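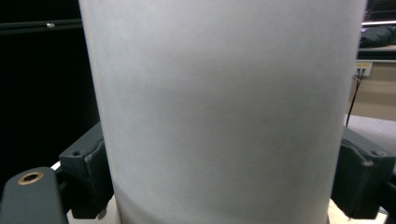
A paper goods store in Lundden will start taking in part-used rolls and clean white tubs for a free supplies shelf, its owner said on May 10, 2024.

Semaan Paper & Packing, on the corner across from the bus depot, has run the shelf on a trial basis for local classrooms and day care centers. Under the new arrangement anyone living in the town can drop items off or pick them up during store hours.

Bilal Tarawneh, who owns the store, said most of what comes back is table paper, shelf liner and the plain white containers that craft supplies are sold in. Businesses often switch sizes or suppliers and are left with stock they can't return.

"A restaurant changes its tables and the old rolls don't fit anymore," Tarawneh said. "They're perfectly good. A teacher can get a whole semester out of one."

The store gave away 1,395 items during the trial, according to a notice posted by the front counter. Of those, 255 went to the Bromska Street elementary school, which used paper from the shelf to cover desks for its spring art show and to wrap books for a sale.
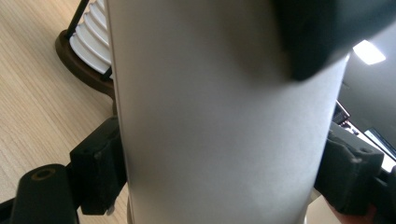 Items are checked by hand at a table in the back of the store before they go out. Rolls with water damage or a strong smell are turned down, and so is anything with tape stuck to the outer layer. Containers have to be empty and rinsed, with old labels taken off. Lids are welcome but they don't have to match.

Tarawneh said the check is quick and people are asked to wait while it is done, so that they can take back whatever the store can't use. During the trial some donors left bags outside the door overnight, and several rolls were ruined by rain. Drop-offs after closing will no longer be accepted.

There is a limit of 2 rolls per visit for households. Schools, day care centers and clubs can ask for more by filling out a form at the counter. The store does not hold items by phone, and it does not cut rolls to length for free supplies, although it still offers cutting on anything bought in the store.

The shelf will be moved from the hallway to a larger spot near the side entrance, next to the mailing boxes. Vodo, a moving company with an office on the same block, has offered to bring over leftover packing paper from its jobs. Its crews will make the first delivery once the new shelving is up.

Tarawneh said he hopes to hand out another 1,000 items by the end of August, when teachers come in to set up their rooms. He is also looking for a place to store wide rolls, which are too long for the shelf and have been standing on end in the stockroom.

Colored paper, cardboard boxes and bubble wrap are not part of the program for now. The town recycling center takes clean cardboard at its main gate.

A list of accepted items is available at the counter. People with a large amount to drop off are asked to talk to staff first so that space can be cleared.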